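**Dye notebook, July, late afternoon**

Weld again! Third go at getting a yellow that doesn't look like a highlighter, and I'm writing this up while the second pot cools.

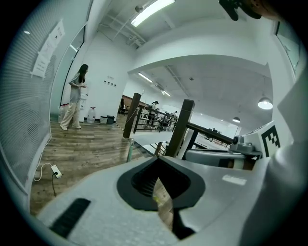 *Wood floor and a bit of yellow-green, seen through the slot.*

So, where we left off. Margus picked up the dried weld from the grower out past Riltness, and it's much leafier than the last bag, with hardly any thick stalk in it. I weighed out 800 g for the whole run, chopped it on the big board with the bad scissors (good scissors are still missing, if you have them please just put them back, no questions) and left it to soak overnight in the enamel pot with the chipped lid. By the time I got in this morning it smelled like boiled cabbage and hay. Jae-in opened both windows before saying hello to me.

Yarn is the Bassi worsted, undyed, the creamy one. We're down to 26 skeins on the shelf and I used five of them today, so Ginevra, when you do the order, could you put more on? Their lace weight is lovely too but it felts if you so much as look at it and I don't want it anywhere near a hot pot again.

**Mordant**

Alum at the usual rate for four of the skeins, and I left the fifth bare so we'd have something to compare. Scoured everything first with the Vurkeck wool wash. I still think it rinses out slower than the old stuff, and I had suds in the third rinse, which is a pain when you're hauling buckets. Mirko likes it because it doesn't smell of anything. Fine, but somebody other than Mirko is doing the rinsing!

Brought the alum bath up slowly over the morning and held it just under a simmer for an hour. The little Hulico hot plate is overshooting again. You set it on medium and it sulks for ages and then suddenly takes off, so I stood there with the thermometer like I was making candy. I ended up sliding the pot half off the ring, and that did hold it steady, though I wouldn't walk away from it like that. If anybody has time to look at the dial, it feels loose when you turn it past the middle.

**Pot one**

Strained the soak through the old pillowcase and squeezed it hard (gloves, and my forearms are still yellow, so longer gloves). Added a good spoonful of chalk to the bath. Our water is soft enough that weld goes thin and lemony in it, and last time I skipped the chalk and got exactly the pale washed-out thing Manuela called "hospital custard." She wasn't wrong.

With the chalk in, the liquid went from tea to something properly golden in a minute or so. I love that part. Called Jae-in over to see it and he was polite about it.

Two mordanted skeins plus the bare one went in, wetted out first, and I kept the heat low. I'm pretty sure I cooked attempt number two too hot and that's where the brownish cast came from. Turned the skeins every few minutes with the glass rod and tried not to poke them. Out after an hour, cooled in the bath, rinsed, hung on the left side of the rack.

First impressions, still damp: strong clear yellow on the mordanted pair, a touch warmer than I wanted but much closer. The bare one took a faint buttery stain and I'd bet lunch that it fades by fall. One mordanted skein has a paler patch where the tie was too tight. My fault, I was using up the short cotton ends. Looser figure-eights from now on, and please use the long ties in the blue tin.

**Pot two**

Same bath, topped up with water, last two skeins. This is what's cooling now. Lighter so far, as you'd expect, and a bit greener to my eye, though the light over the sink makes everything a bit greener. Don't judge anything under that light! Take it out to the yard door.

I want to overdye one of these in the indigo vat to see what kind of green we get. Margus fed the vat yesterday and says it has its coppery skin back, so it should be ready when we are. Plan is three short dips with plenty of air between them, and stop early. Manuela's sample card from the spring has a green at the bottom labeled 27 that everybody keeps asking for, and the note next to it just says "weld, then blue, short." Manuela, how short? Minutes? Seconds? I've been through your whole binder and there's nothing else, only a really nice drawing of a sheep.

**Lightfastness cards**

Wound new cards from pot one, half covered with foil, and they're going in the south window tomorrow once the yarn's dry. The madder cards from the last round have been up there long enough, I think. The one with the iron dip has barely moved and the plain one has gone a little peachy. I taped both into the back of this book, so don't shake it.

**Odds and ends**

- Spent weld is in the compost bucket by the door. It's heavy, take two hands.
- Chalk jar is nearly empty.
- The pillowcase has a hole near the seam. It'll do one more straining if you fold it over.
- pH strips are back in the drawer, but the open tube got damp and the colors look off to me. Start the new one.
- Ginevra wants swatches from both pots for the fall class. I said yes, so whoever skeins these up, cut a good arm's length off each before you label them.

Pot two is at hand-warm now. I'm leaving the skeins in overnight with the lid on, and Jae-in's going to rinse in the morning. Lukewarm water please, and no wringing.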